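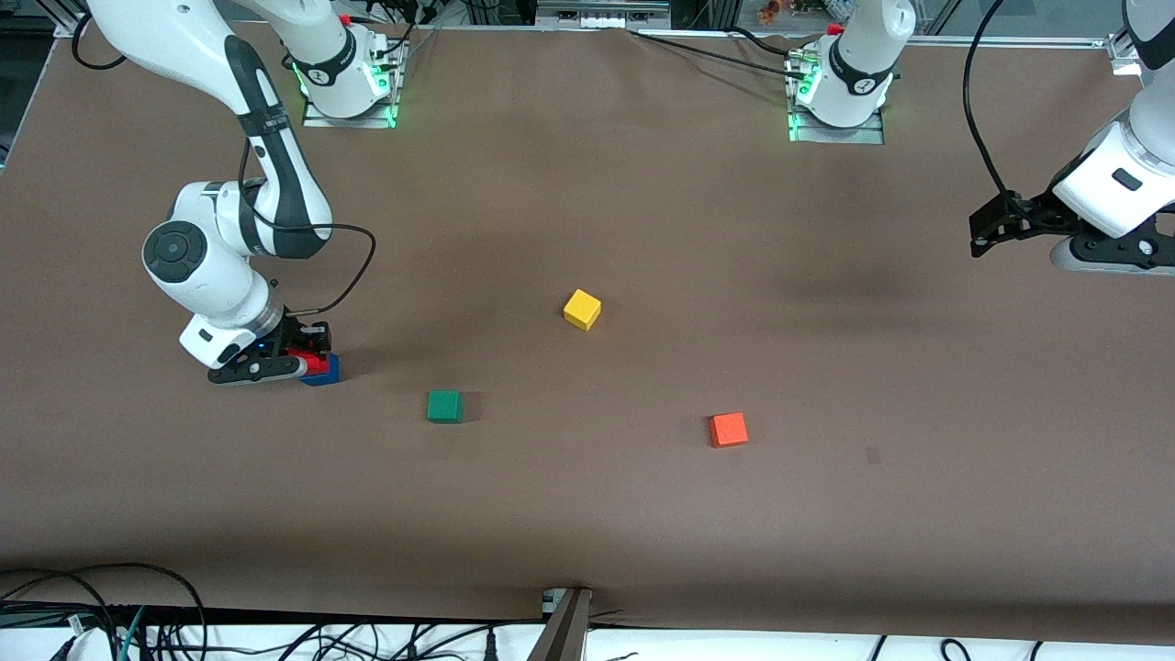 Pivdale Block & Puzzle Club

I've been covering my table in brown paper for block nights and I'm never going back! The colors pop, nothing slides around much, and you can scribble right on it (I do, constantly). Red with blue is still my favorite pairing - so simple, so cheerful. I leave a few blocks loose in the open space too, just to have choices. Next up is sorting the big Lornier tub, all 226 pieces of it.

2 comments
"Trying the paper tonight!"
"Red and blue forever"

Recent posts
Stovoslow storage bins
My August block swap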